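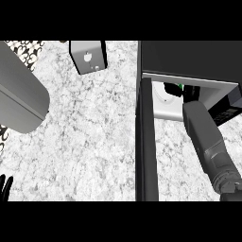
Home Current Issue Archive For Authors Search

8/8/26
By Khôi Huỳnh and Libor Šimek

3. What people told us about living with marble

I should say up front that I went into this part of the study expecting to write about stains. Our whole diary form was built around stains (there was a menu for coffee, wine, lemon, oil, and "other"), and Libor and I had argued for weeks over whether tomato deserved its own line. Then the entries started coming in, and a huge share of them were about something I'd never thought to ask: people kept losing track of whether their counters were clean.

A quick reminder of the setup. We recruited households in Binska and Alen who had lived with a stone counter or tabletop for at least a year, and we asked them to write a short entry in the Stuteo app whenever they wiped, scrubbed, polished, or worried about it. We had hoped for 1,000 entries. After dropping duplicates and a few notes that were plainly grocery lists, we were left with 992, and I'm very happy with that! The two of us read every one of them, separately at first, and then sat down together to fight over the labels.

3.1 The vein problem

Most of our households had what the stone yards just call white marble, though what that means varies a lot from one kitchen to the next. For readers who don't spend their days thinking about counters, the type I mean has gray veining and speckles over a white ground, as in the rendering in Figure 1. People choose it because it looks bright and fresh. Then they live with it, and they find out that a gray speckle and a crumb of burnt toast look an awful lot alike from standing height.

We ended up calling this the vein problem, which is Libor's name for it and better than mine. One woman in Alen wrote that she had scrubbed the same mark by the sink every evening for a week before her son told her it was part of the stone. Another diarist went the other way and left a smear of shoe polish alone for most of July, sure that it was a vein. I laughed at that one until I went home and ran my thumbnail over my own windowsill.

What struck me is how people dealt with it. Very few of them looked harder. They used their hands. Entry after entry describes sweeping a flat palm across the surface, usually before cooking, and several diarists said they did this without turning on the light. I had coded those entries under "wiping" on my first pass, and that was a mistake, as Libor pointed out with more patience than I deserved. Wiping is done to get rid of something. The palm sweep is done to find out whether there's anything there. We gave it a code of its own (checking by touch) and went back to the beginning of the pile, which cost us most of a month.

3.2 Who gets to say it's clean

Once we had the touch code, a second thing started showing up. In shared households, people disagreed about the counter, and they disagreed in a pretty regular way. Whoever cooked tended to trust the palm. Whoever didn't cook tended to trust their eyes, and would call the surface clean from across the room. You can imagine how that goes over. "He says it's fine because it's shiny," one cook wrote, and a few entries later, "still shiny, still sticky."

I don't want to make too much of this. We didn't ask who did the cooking in the intake form (we should have), so we're piecing it together from remarks in the entries themselves, and some households never mentioned it at all. Still, the pattern was there in both towns, and it fits with older work on laundry and on floors, where the person who does the job usually has a stricter test for when it's done.

There was also a smaller group who had stopped arguing because they'd agreed on a ritual. Dry cloth, damp cloth, dry cloth, finished, whatever the thing looks or feels like afterward. These people wrote the shortest entries in the whole set. One of them just typed "done" every night. At first I found those diaries dull, and now I think they may be the ones I'd most like to follow up on, because the couple behind "done" seemed to have put the question away completely.

3.3 Sealers, and the trouble with asking the shop

We also got plenty of entries about sealing. Říha, the yard where many of our Binska households bought their stone, hands out a care sheet with every slab, and the sheet recommends resealing on a schedule. Hardly anyone followed it. People resealed when they'd had a scare: a ring under a vase, a dull patch where somebody had sliced limes. Sealing read more like an apology to the counter than like upkeep, if you'll forgive me getting sentimental about kitchen chores.

It's worth remembering that sealing won't prevent etching. Acid dulls marble by reacting with the stone itself, and a sealer that soaks in slows down staining but doesn't stop that reaction. Our diarists mixed the two up constantly. Roughly 4 in 10 of the entries that mentioned lemon or vinegar also blamed the sealer, often by brand and in strong language. We left the brands out of our coding, but we did keep the language.

Libor thinks the confusion starts at the point of sale, where "protected" gets used for both things. I'm less sure. Several people had plainly been told the difference and had written it down, and then a dull ring appeared and all of that went out the window. The interviews in Section 4 take this up again, with the households who agreed to let us come over and put our own palms on the counter.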